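Blog > Robots, grudgingly > Club nights

I said I'd go back to the robotics club once it had something to show besides a slide deck, and on Tuesday I went back. Catrin Pritchard had been after me since June. She runs the student side of it, she's a second-year, and she has no patience with my column. Her exact message was "come and be wrong in person."

Some background if you skipped the last post. The club is entering the Gotari, which is a student contest where a humanoid has to clear up after a meal. Teams get points for each item moved to where it belongs and lose points for anything dropped, crushed or sent onto the floor. The top score last season was 1487. Catrin's team got 1112 and has talked about the missing points ever since the way my uncle talks about a fish.

My complaint then was that the whole thing is a demo dressed up as a contest. The items are known ahead of time. The table is known. I could teach a reasonably calm dog to do it, and the dog would be cheaper. Emlyn Llewellyn, the faculty adviser, told me at the time that I was underestimating how hard a paper bag is. I wrote that down because it sounded like something a person says when they've spent a lot of money.

So the evening started with the paper bag.

A bag has no fixed shape, Emlyn says. A plate is the same plate every time, but squeeze a bag and now it's a different bag, and whatever model the software had of it is stale. Fine. I buy that. What I don't buy is the jump from there to the sentence on the club's sign-up flyer, which promises "household-ready manipulation." Whose household? Mine has a cat and a drawer that sticks.

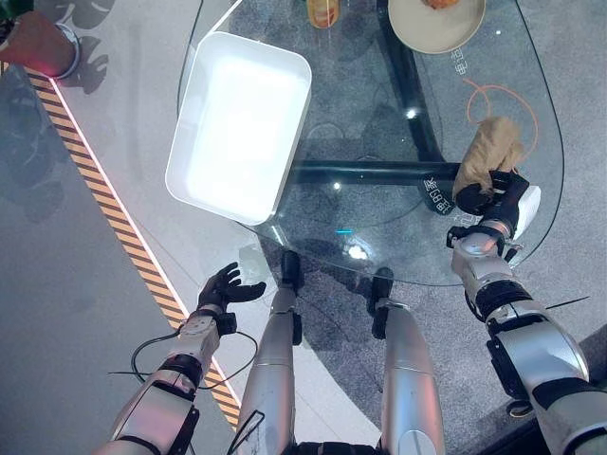
I asked Abbas Najafi how many of the runs count. He does the logging and he was the only one in the room who answered questions with numbers. They've done 1000 practice runs on the bag alone, he said, and a run counts as good if the bag ends up in the bin zone without touching the floor. I asked what happens if the bag gets there flattened with the leftovers still inside. That counts. I asked what happens if someone has to nudge something halfway through. That one gets a separate mark in the log, and the mark doesn't cost any points in practice, though it would on the day.

You see my problem. A nudged run and a clean run go into the same total, and the total is the thing that gets quoted at open evenings. Abbas agreed with me, for the record. He'd like two columns. Catrin thinks two columns would make the sponsors nervous, and the sponsor in question, Flarnimwood, makes shelving.

Then there's the glass. The club picked a glass table on purpose, since the depth sensing has a rough time with anything see-through, and they figured if it works there it'll work on wood. I think that's a decent argument and I'm annoyed by it. But nobody had tried it on wood. I asked twice. It's on the list for after the break.

What I'll give them: the students know their machine. Boglárka Vörös spent twenty minutes explaining finger torque to me on the back of a pizza menu, and when I got something wrong she said so and didn't soften it. She wants to work on prosthetics and treats the contest as a way to get hands-on hours that she can't get in class. That seems to me a much better reason for the club to exist than the flyer does, and I'd put it on the flyer.

I stayed 2 hours. I left without being converted. I'd still like to see a table they haven't met, set by someone who isn't in the club, and I've offered to set it. Catrin said she'd think about it, in the voice my dentist uses. If she says yes I'm bringing the gravy boat.

Comments

Jeanine Hendriks
I judged one of these a while back. The two-column thing comes up every year and every year the teams say next year. Keep pushing on it.

Parry
The dog would eat the leftovers. Is that minus points or plus?

Catrin P.
For anyone reading, I said MAYBE to the gravy boat. Also we did not get 1112 because of the bag, we got it because of a spoon.

Dadico
What's wrong with shelving?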